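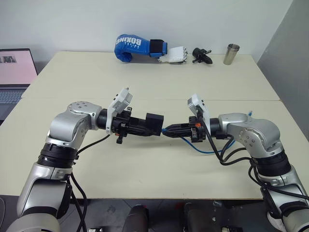
Vorthorpe Handling Collection
Gallery: Objects from the Open Shelves

Page last revised January 14, 2022

The Vorthorpe Handling Collection holds 1,560 everyday objects which may be borrowed, picked up and examined by schools, colleges and community groups in Medville and the surrounding district. It is kept apart from the permanent collection. Objects are acquired on the understanding that they will be used, and that use will in time wear them out.

The gallery gives a short introduction to the kinds of object held, arranged by the shelf on which they are kept. Entries are brief. Fuller records, with measurements and condition notes, are available in the study room on request. Readers preparing a loan application are asked to quote the title of the entry exactly as it appears.

Sport and recreation

Boxing glove, blue
Blue padding, printed in white with the word "BOXING". There is a black band at the cuff, near the opening for the hand. The glove rests on its side when put down on a flat surface and should be stored in that position, without other objects on top of it.

Skipping rope
Cotton rope with turned wooden handles. One handle has been reglued. Borrowers should inspect the joint before the rope is used and again before it is returned.

Table tennis bat
Rubber facing on both sides, lifting slightly at the lower edge. Suitable for comparison of surfaces. Not suitable for play.

Quoits, rope
A set kept in a drawstring bag, with the peg stored separately on the shelf below. Both parts must be requested.

Shin pads, child's size
Webbing straps replaced in October. The original straps have been retained in an envelope with the object record.

Kitchen and table

Stainless steel cup
A plain cylinder with a slightly wider rim and a brushed finish. Groups working on metals often ask for the cup together with the enamel mug, which makes a useful contrast in surface and in sound when tapped.

Enamel mug
White with a dark blue rim, chipped near the handle. The chip has been present since acquisition and need not be reported.

Colander
Aluminium, on three short feet. One foot is bent and the colander leans when set down. It remains a popular object for drawing classes on account of the shadows it throws.

Rolling pin
Beech, without separate handles. Must not be washed. A dry cloth is supplied in the loan box.

Jelly mould
Copper, tinned inside. Display and handling only. The tinning is worn and the mould may not be used with food under any circumstances.

Egg timer
Glass in a wooden stand. The sand runs unevenly, and the timer should not be relied upon for measured work.

Biscuit tin, rectangular
Lid stiff. Borrowers should open the tin from the short side. It contains a selection of pastry cutters, listed on the inside of the lid; any cutter found to be missing on return will be entered on the loan form.

Hands, fingers and grip

Hand, white
A white robotic hand with segmented fingers and small dark details at the joints. It may be laid beside the boxing glove so that a group can consider what each form allows: separate fingers in one case, a single padded shape in the other.

Glove former, glazed
A ceramic form of the type over which rubber gloves are made. Heavy for its size. Two adults should be present when it is lifted from the box.

Gardening gloves
Leather palm and canvas back, stiffened by use. The left glove is noticeably more worn than the right.

Oven mitt
Quilted cotton, scorched at the thumb. The scorch mark is of interest in its own right and the mitt should not be laundered.

Woollen mittens on a cord
Hand knitted, in grey. Kept in a sealed bag with a moth deterrent. The bag should be opened in a ventilated room a short while before the session begins.

Thimbles
Brass and plastic, in a divided box. Issued to supervised groups only.

Household and workroom

Clothes brush
Bristle, with a varnished back. The brush is kept with the shoe trees and is normally lent with them.

Door handle and plate
Removed from a terraced house in Medville during repairs. The spring is intact and the handle may be turned freely. Fixing holes remain sharp on the reverse, and the plate has been mounted on a board for this reason.

Bobbins
Wood, from the former Mazandarani rug workshop, given to the collection with a small quantity of undyed yarn. The yarn is for looking at only. A second reel may be supplied for winding practice.

Folding rule
Boxwood with brass hinges. Several numerals are worn away. The hinge nearest the end is loose and should be opened last.

Mechanical kitchen scales
Supplied with iron weights in a separate box. The weights are marked in ounces. A conversion card is enclosed.

Using the handling room

The handling room is on the ground floor at Vorthorpe. It has plain white walls, and the cream-coloured tabletops were selected so that small or dark objects can be found easily and surfaces seen without distraction. Objects not in immediate use should be placed in a row along the far edge of the table, leaving the middle clear for the work in hand.

Sessions last 75 minutes, including time for setting out and putting away. Bags and coats are left on the pegs in the corridor. Pens are not permitted in the room; pencils are provided. Food and drink may be taken only in the lobby.

Objects may be passed from person to person across the table but should not be carried about the room. An object which is dropped should be left where it lies until a member of staff has seen it. No charge is made for accidental damage during a supervised session.

Loans

Groups may borrow a standard box or may ask for a box to be made up from the entries in the gallery. Standard boxes can normally be issued within the week. Boxes made up to order take longer, particularly at the start of the school year, and early application is advised.

Boxes are packed in grey foam trays supplied by Zistomine, with a space cut for each object. The trays are numbered from the bottom of the box upwards and should be repacked in the same order. Additional wrapping is unnecessary, and newspaper in particular should not be used, as the ink transfers to cloth and unglazed surfaces.

A condition form is placed in the lid of every box. It should be completed on receipt and again on return, even where there is nothing to report. Forms returned blank delay the release of the box to the next borrower.

Offers of objects

The collection has shelf space for 2,000 objects and continues to accept offers. Preference is given to robust items in ordinary use, especially those which can be shown beside something already held. At present the collection would be glad to receive kitchen scales in metric units, a second steel cup for comparison, sports gloves other than for boxing, and hand tools for left-handed users.

Medicines, blades, electrical goods with a mains plug and items containing glass fibre cannot be accepted. Offers should be made in writing with a short description and, where known, an account of how the object was used and by whom. Objects should not be left at the entrance outside opening hours.

Reproduction

Text and photographs from the gallery may be copied for classroom use without prior permission, provided that the Vorthorpe Handling Collection is credited. Requests for any other use should be sent to the study room.

Related pages
Standard loan boxes
Condition form and notes for borrowers
Access to the handling room
Recent additions to the open shelves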